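Started a little thread on drum tab, part one of however many I end up posting 🥁

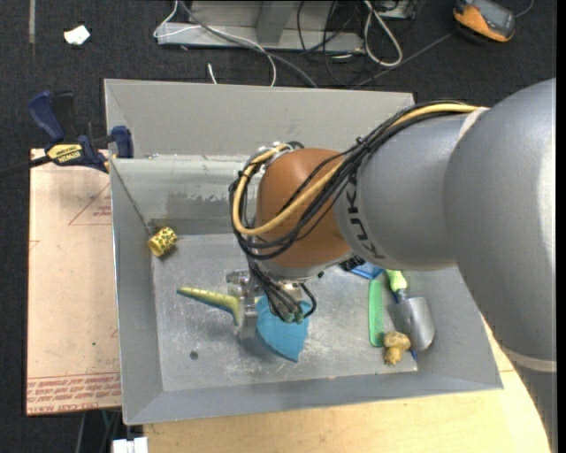 Do you need to read music to use drum tab? You really don't, you just need to know which line is which drum and then read left to right like a sentence.

**2/** Each line gets a letter or two. HH is hi-hat, SD is snare, BD is bass drum. An x usually means hit a cymbal, an o means hit a drum, and a dash means leave it alone. I learned that much in one evening with a bowl of cereal next to me.

**3/** Where I got stuck was counting! Most rock tabs split the bar into sixteen slots, so you say "1 e and a, 2 e and a" and keep going to 4. Say it out loud. Your neighbors will live.

**4/** Small o versus capital O on the snare line: the capital is an accent, so hit it harder. Except some people use a capital O on the hi-hat line for an open hat, or for something else entirely, so check the key at the top before you play a note.

**5/** I have 703 tabs saved in a folder and I'd guess I can play 13 of them properly. The rest I downloaded at 2 a.m. feeling very confident.

**6/** Ghost notes! Usually a g on the snare line. Play them so quiet you barely hear them. I skipped them for my whole first year and my grooves sounded like a guy putting up shelves.

**7/** Somebody asked what I practice to. Mostly Hundus, the second record, the slow songs especially. Trulell is fun too but there's a bar of 7 in nearly everything and the tabs online get it wrong (they squash it into 8 and then the fill lands in a weird spot).

**8/** If a tab sounds off, look at the number of slots in each bar before you blame your hands. I spent most of October fighting one fill, and the person who typed it up had left out a dash.

**9/** Next time I want to get into triplets, where you get twelve slots in the bar and count "1 trip let, 2 trip let." Send me the tabs you're stuck on and I'll use one of those.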